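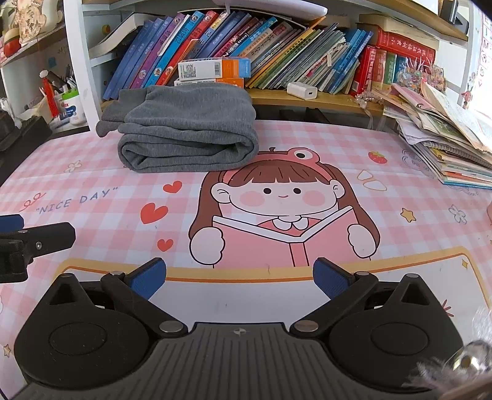
Rehema Masanja wrote to ask whether a laminate counter that has swollen along the sink cutout can be repaired, or whether the whole run has to come out. Her letter also mentioned a dark line at the backsplash and a front edge strip that lifts when the dishwasher runs. The three faults have different causes and are dealt with separately in these notes.

Swelling at the sink cutout

Most laminate counters are built on particleboard. Particleboard takes on water through any raw edge, and the largest raw edge in a kitchen is the hole cut for the sink. Once the board has swollen it does not go back to its original thickness when it dries. A counter that has risen slightly at the sink rim can be sealed and kept in service. A counter that crumbles when probed from below with a screwdriver cannot.

To check, empty the sink cabinet and look up at the underside of the cutout with a flashlight. Press the tip of a screwdriver into the board at several points around the opening, including the front rail, where most of the water ends up. Sound board resists the tip. Soft board lets it in and sheds flakes.

If the board is sound:

Turn off the water, disconnect the drain and supply lines, release the sink clips, and lift the sink out.

Scrape the old caulk off both the counter and the sink flange with a plastic scraper. Wipe both surfaces with denatured alcohol, with the window open and no flame or pilot light nearby.

Let the cutout dry completely. A small fan aimed into the opening is enough. Do not use a heat gun, which can loosen the laminate.

Coat the raw edge with oil-based primer or a waterproof wood glue. Apply a second coat when the first has dried, and work it into the corners.

Set the sink back in a continuous bead of silicone and tighten the clips evenly. Wipe off the squeeze-out before it skins over.

Follow the cure time on the tube before running water. It varies between products, and a cold kitchen in November will lengthen it.

Dark line at the backsplash

A dark line between counter and backsplash is usually mildew in old caulk. Cleaning the surface lightens it for a short time, but growth behind the bead comes back through. Remove the bead.

Score along both edges with a utility knife held at a low angle. Pull the strip out in lengths and pick out what remains with the plastic scraper. Treat the joint with household bleach diluted according to its label, leave it 15 minutes, rinse, and dry. Never mix bleach with another cleaner, and do not follow it with alcohol until the joint has been rinsed and dried.

Check the gap before refilling. Latex caulk shrinks as it dries and does poorly in a wide joint. Use silicone near the sink and the faucet. Elsewhere a paintable siliconized latex is acceptable and easier to tool. Where the gap is deep, press in foam backer rod first, leaving enough depth above it for the caulk.

Masking tape on both sides of the joint gives a straight line. Pull the tape while the caulk is still wet.

Loose edge strip

Steam from a dishwasher softens the contact cement behind the front edge. If the strip is intact and the board behind it is firm, it can be glued back in place.

Warm the loose section with a hair dryer on its low setting and ease it away only as far as it comes freely. Clean out dust and old cement. Brush contact cement on both faces, and wait until it no longer feels tacky, commonly 15 to 30 minutes depending on the product. Press the strip home from the attached end toward the loose end. The two faces grab on contact and cannot be shifted afterward. Finish with firm pressure from a hand roller, or with a wood block and light hammer taps.

Fit a vapor barrier under the counter above the dishwasher before closing up. Self-adhesive foil tape sold for this purpose is adequate. The surface must be clean and dry or the tape will drop within the season.

Scratches and burns

Fine scratches in a matte laminate can be made less visible with a matching seam filler. Abrasive cleaners only widen the dull area. A burn that has gone through the pattern layer is permanent. The usual choices are to inset a cutting board or tile over the spot, or to replace the section.

When to replace

Replace the counter if the board is soft across the front rail, if the sink has begun to drop, or if a mitered corner has opened and risen on one side. A quote for the Karunaratne kitchen in Sturthorpe, with two straight runs and one corner, came to 1,925 dollars including removal and a new sink cutout. The plumbing was billed separately. Ask whether a quote covers the following:

Removal and disposal of the old top
Scribing to an uneven wall
Sealing of the cutout edge
Reconnection of the drain and supply lines

The third item is often left out. It takes about 15 minutes and can be done by the owner before the sink goes in.

Measure cabinet depth at both ends of each run before ordering. Walls in older houses are seldom straight, and a top cut to the shorter figure will leave a gap too wide to caulk.

Notes last revised 16/08/2020. Drawer slides and sagging shelves are covered on the cabinet page.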